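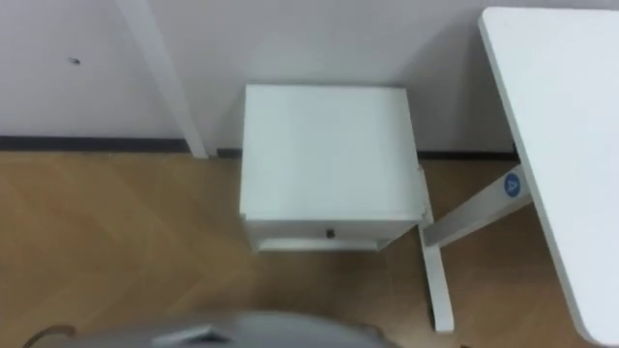
The nightstand is the last piece of furniture a person buys and the first one they lie about. Ask a friend what they keep in theirs and you will hear about a book, a glass of water, maybe some hand cream. Open the drawer and you will find a dead watch, nine takeout menus from a city they no longer live in, and the warranty card for a blender. I have come to believe the trouble is in the furniture, and that most nightstands are simply too big. The one I would defend in court is small, white and square, with a single shallow drawer, one dark knob, and an open shelf or base frame down near the floor. It can stand against a wall next to a desk and ask for nothing. The top is flat and, on a good day, bare. You could fit a lamp on it, or a lamp and a regret.

My position is not popular at home. Xiaoqing Xue, with whom I have shared a bedroom and a number of arguments about storage, owns a three-drawer model by Stojanovska that weighs as much as a calf. She bought it on the theory that more drawers would make us tidier. Within a month the bottom drawer had become a place where cables went to breed. The middle one holds 41 greeting cards, all unsent, several for birthdays of people who have since stopped speaking to us. She says that is what a middle drawer is for, and I have never found the right reply.

The shallow drawer has the great merit of refusing. You try to put a hair dryer in it and it will not close. You try to put a hardcover in it and the same thing happens. After a week of this you begin to own fewer things, out of plain fatigue.

Jinlong Zheng, who sold furniture at Ivent for years and still cannot enter a house without pulling on the knobs, tells me customers always asked for depth. He would show them the little one for $110 and they would look at it with pity, then go home with something the size of a stove. He thinks they were buying for a future self who reads, takes vitamins and keeps a journal. That person needs room. The rest of us need somewhere to put our glasses.

I also hold that a nightstand does not have to stay by the bed. Put it beside a desk and it becomes an office, or enough of one for the work I do. Purists object to this. They would have me buy a filing cabinet, with casters and a lock, to guard my water bill. I have looked at filing cabinets. They make any room feel as if somebody is about to be let go.

Xiaoqing has lately been eyeing a fourth drawer, a sort of add-on tray that clips underneath. I have told her it can come into the house in February, once the cards have been mailed. She has started looking for stamps. They are in the bottom drawer, under the cables.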